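Nerkelmont Stone Sealer: Frequently Asked Questions

What is the sealer made of?
Nerkelmont 237 is a water-based penetrating sealer. It soaks into the pores of the stone and cures below the surface. It leaves no film and does not change the sheen.

Which stones can it be used on?
Marble, limestone, travertine, slate and unpolished granite. Do not use it on quartz composite, porcelain or glazed tile. Those materials do not absorb the product, and the residue dries to a haze that has to be removed with Kodow Stripper.

How do I know if my counter needs sealing?
Put a spoonful of water on a clean, dry area and leave it for 8 minutes. Wipe it off. If the stone has darkened, it is absorbing water and should be sealed. Test near the sink and near the stove, as wear is rarely even.

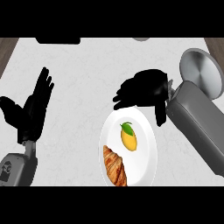 Does sealing prevent etching?
No. Etching is a chemical reaction between acid and the calcite in the stone, and it occurs on sealed and unsealed surfaces alike. Lemon juice, vinegar, wine and many bathroom cleaners will cause it. The dull spot is usually easier to see on dark stone than on a white marble with faint gray veining, where it may only show when light hits the counter at a low angle. Light etching can be polished out by hand. Deep etching needs a refinishing contractor.

How long before I can use the counter?
Keep it dry for 24 hours after the last coat. Light use is fine after that — no standing water or oil for the first week.

How many coats are needed?
One for granite and slate, two for the rest. Wipe up all excess before the second coat.

Is it safe for food areas?
Yes, once cured. Wash the surface with mild soap and rinse before preparing food on it.

What sizes are available?
The 237 is sold in pint and quart bottles. The 446 is the solvent-based version for outdoor stone and is stocked only at our Skendasdale and Yau warehouses. Do not mix the two products or apply one over the other.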